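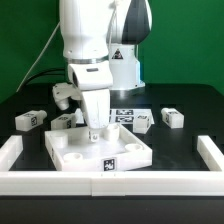

*The Trinlow bench: one arm, one tray with corner posts, four tagged blocks.*

**1/** The Priltine group is pleased to share a summary of its recent work on contact-rich assembly. The study asks a narrow question: how much can a policy for part placement improve when it is trained on its own corrected attempts as well as on clean demonstrations? A full write-up will follow in April. This thread covers the method, the main result, and the limits we consider most important.

**2/** The task is a small furniture-style assembly. White blocks must be picked up from a black tabletop and placed at a tray, one at a time. Every part carries printed square markers, and the tray carries them as well. The pieces are small and the clearances are tight, so an error in the grasp usually becomes an error in the placement.

**3/** Markers are used in two ways. During data collection they provide part poses for labeling. During evaluation the policy does not receive those poses at all; it sees only camera images and the state of the arm. The markers remain on the parts in both cases so that scoring can be done the same way throughout.

**4/** Training began with 800 demonstrations recorded by trained operators. We refer to this set as Long, after the horizon of the task: each demonstration runs from the first reach to the final release, with no cuts between stages. Starting positions of the blocks were varied between demonstrations, and the tray was moved within the area bounded by the rails.

**5/** The second stage is the subject of the study. The policy trained on Long was run on the bench under supervision. When an operator judged that an attempt was drifting, the operator took control, corrected the motion, and returned control to the policy. Only the corrected segments, together with a short stretch before each one, were added to the training set. 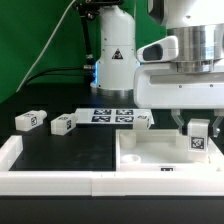
**6/** We call this procedure Skevix. It differs from our earlier practice in one respect that proved important: corrections made during the lowering phase are sampled more often in training than corrections made during the reach. Mistakes in the reach are common but cheap, and the policy often recovers from them without help. Mistakes in lowering are harder to undo once a block is resting at a slant against a wall or post.

**7/** Main result: with 2000 corrected segments added, the policy completed more full assemblies than a policy trained on clean demonstrations alone, given equal operator hours. Most of the gain came from placement. Grasping improved slightly, and we do not claim a meaningful difference there.

**8/** A second finding was less expected. Gains appeared early, and the later rounds of correction added little. Operators reported that by then they were intervening mainly on block poses that the starting set had covered poorly, such as a block lying close to the tray wall. Further demonstrations of those poses may be a better use of time than another round.

**9/** Evaluation used 20 fixed layouts, each repeated 4 times for every policy. Layouts were set by overlay against a stored reference view. The person resetting the bench did not know which policy would run next. A trial was scored as complete only if every block was in place and released — partial assemblies were logged separately and will be reported by stage.

**10/** Limits. All results come from a single bench with a plain green backdrop and steady lighting. We have not tested other part sets or other grippers. The choice of when to intervene was left to the operator, and operators differ; the write-up will include results broken out by operator, along with the written guidance they were given.

**11/** We plan to release the Long demonstrations, the corrected segments, and the layout files together with the write-up. Part drawings for the Trinlow bench will be included so that other laboratories can print the same set. Questions about the scoring rules may be posted as replies to this thread and will be answered by the group account.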